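Robot picking on the flow racks, what happened to your jobs?
Warehouse and Workshop Talk > Automation at work

selbay_34
Morning all. I run the small parts area at Wordale, and since September we have had a robot doing part of the picking from the flow racks. Management want a short write-up from me on what has changed for the people on the floor, and before I write it I would like to hear from others who have been through the same thing.

Our set-up is simple. Blue bins on sloped steel racking, rollers underneath, refilled from the back and picked from the front. We had 3 pickers per shift. Now the robot takes the light, regular parts and 2 people do the rest, plus refilling, plus whatever the robot gives up on. The third person moved to goods in. No one lost their job, but no one was asked either.

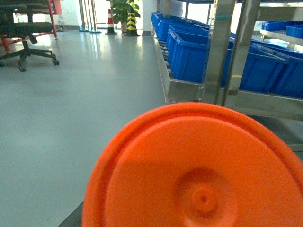 The flow racks at the small parts end, bins in.

What I have noticed so far is that the walking has gone down and the waiting has gone up. People used to be moving all shift. Now there are stretches where you stand by in case it stops, and then it stops twice in ten minutes. Two of the older hands say they are more tired than before, which I did not expect.

Selim Baysal

cornerpost
We had Canpolat in to do ours, different make of robot but the same sort of job. The tiredness is real. It's the listening out for it. You can't get properly stuck into anything because half your head is on the machine. What helped us was giving one person the robot for two hours at a time and leaving the other one alone completely. Before that both of them were half minding it and neither was getting much done.

dunmore_k
I'd be careful with "no one lost their job". You had three on picking and now you have two. When the one in goods in leaves, will they be replaced? Ours weren't. It took a year and a bit and then there were fewer of us, and at no point was there a meeting about it.

selbay_34
Fair point. I asked and was told headcount is being looked at site by site. I can't put more than that in the write-up, as it's all I have been told.

cornerpost: how did you decide who had it first thing? The first hour is when we get most of the stops.

cornerpost
Rota on the wall, swapped each week. There was moaning for a fortnight and then it went quiet.

tapedispenser
Going to disagree with the general mood here. I was a picker for nine years and my knees are finished. If the robot had come in five years earlier I would have been glad of it. Light repetitive picks out of bins at the same height all day is no job to be fighting for. I went on the operator course and I'm on better money now.

dunmore_k
Good for you, I mean that. How many places were on the course?

tapedispenser
Two.

dunmore_k
And how many pickers?

tapedispenser
More than two. I take the point. I still think the work itself was bad work.

Mags_at_Anau
Different angle from me. I do the stock side at Anau and the thing that changed most for us was how fussy you have to be with the bins. A person doesn't care if a bin is pushed in crooked or if someone has topped it up with the old bags from a different supplier. They look, they sort it out, they carry on. The robot wants every bin seated right and the parts lying how it expects. All that sorting out used to be done by the picker without thinking. Now it has to be done beforehand by whoever fills, and our fillers didn't get any extra time for it.

Selim, have you looked at how long your refilling takes now compared with before?

selbay_34
Not properly. We have 146 part numbers on those racks and I only have pick times from before, no fill times. I wish I had taken them. My feeling is that filling has gone up by a fair bit but I can't prove it.

The other thing is the floor. We used to leave trolleys and empty totes in the aisle between the benches and the racks, everyone did, and you just walked round them.
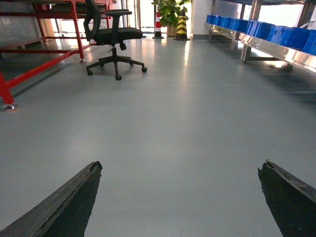
Now the rule is that nothing gets left there during a shift. I was against it when it came in because it means more trips to the back with empties. I have changed my mind on that one. It is easier to get about and I have had fewer people complaining of knocked shins. It still costs us trips though, and those trips are not in anybody's figures.

cornerpost
Put the trips in your write-up. If they aren't in there, somebody upstairs will assume they take no time.

lowbay
Do your people get a say in what the robot picks? Ours was set up by the supplier and then left. It does one line of washers that always goes wrong and we have asked for it to come off the list more than once.

selbay_34
Partly. I can take a part number off myself, which I have done with 34 of them. Putting one on has to go through the engineers. I'd recommend asking for the first half at least. It made a big difference to how people talk about it, because if something is a nuisance they tell me in the morning and it is off by dinner time.

lowbay
That's more than we've got. I'll ask.

tapedispenser
Seconded. Same here, and it was the operators who pushed for it.

Mags_at_Anau
For fill times, you don't need anything clever. Sheet on a clipboard at the back of the rack, start and finish, a couple of weeks. We did that and got an extra half hour on the shift for filling. It was less than we asked for.

dunmore_k
Can you tell us what they say when you hand it in? Particularly on the goods in job.

selbay_34
Will do. The clipboard is going up this afternoon, so the write-up will have to wait until I have two weeks of numbers. I've told my manager that and he was all right about it.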